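Chapter 3
Buying a Robot Arm: What the Brochure Says and What Turns Up

Before you start

By the end of this chapter you should be able to read a supplier's offer for a robot arm, pick out the promises that can be tested, and write a short acceptance check of your own. You will need the glossary from Chapter 2 and a sceptical frame of mind.

3.1 The offer on the desk

Suppose you run a small workshop and have been told to automate something. It hardly matters what. A brochure arrives from Hollenstein, a supplier of bench-top kits, and it is a handsome brochure. The kit is called the Jader, and it promises an arm, a gripper, control software and a set of practice objects, "ready to work the day it arrives". The small print on the back page says that installation is booked separately and that the next free slot is in August.

Neither statement is a lie. The arm may well be ready on the day it arrives. You are the one who has to wait.

Sales writing about robots has its own dialect, and most of this chapter is spent translating it. "Intuitive" means there is a manual but it is short. "Flexible" means you will be doing the programming. "Collaborative" has a proper technical meaning, covered in Chapter 5, and a brochure meaning, which is closer to "friendly looking". When a word can't be measured, put a line through it and see how much of the paragraph is left.

3.2 What is in the box, and what isn't

The Jader quote lists 41 items. Readers new to purchasing find this reassuring. Go through the list with a pencil, though, and a good many turn out to be screws, brackets and cable ties, each honoured with its own line. The things you will miss are the ones with no line at all: a table that doesn't wobble, floor space for the controller, somewhere to put the cables, and the hours of whoever has to learn the software.

A useful habit is to draw up two columns. In the first, copy what the supplier will deliver. In the second, write what has to be in the room before the first useful movement can take place. The second column is your real budget. Students who skip this step tend to rediscover it later, usually while standing in a hardware shop.

3.3 Why everybody demonstrates with bowls

Visit any supplier and sooner or later an arm will be pointed at a bowl. Plastic tableware is cheap, it comes in bright colours that are easy for a vision system to tell apart, and it survives being dropped. It also asks a fair amount of a gripper. A rim is thin and curved, and a cup tips over if it is nudged off centre.

All the same, ask what the demonstration leaves out. Were the objects set down in the same places every time? Did anyone move one while the program was running? Did a person choose the target, or did the software? A supplier who answers these plainly is worth a second meeting -- one who offers you another coffee may not be.

Drarnau, a reseller we will follow through the next two chapters, ran a tableware trial of the Jader before agreeing to stock it. Its report, dated 15th May, records 185 attempted pick-ups and lists the failures by type, with the failures on the front page. Treasure a document like that. Nasau, its competitor, published a trial of a similar kit and described the results as "very encouraging", a phrase with no units.

3.4 Key terms

Acceptance check: a test agreed in writing before payment, with a pass mark.

Reach: how far the gripper can get from the base. Check whether the quoted figure includes the gripper.

Workspace: the region in which the arm can do useful work, commonly smaller than the region in which it can knock things over.

Warm-up question

Write 5 questions you would put to the supplier after watching a tableware demonstration. Keep them for the exercise in Section 3.6.

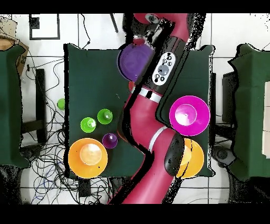 Figure 3.1 Tableware work in progress: a red arm with its gripper over a purple bowl.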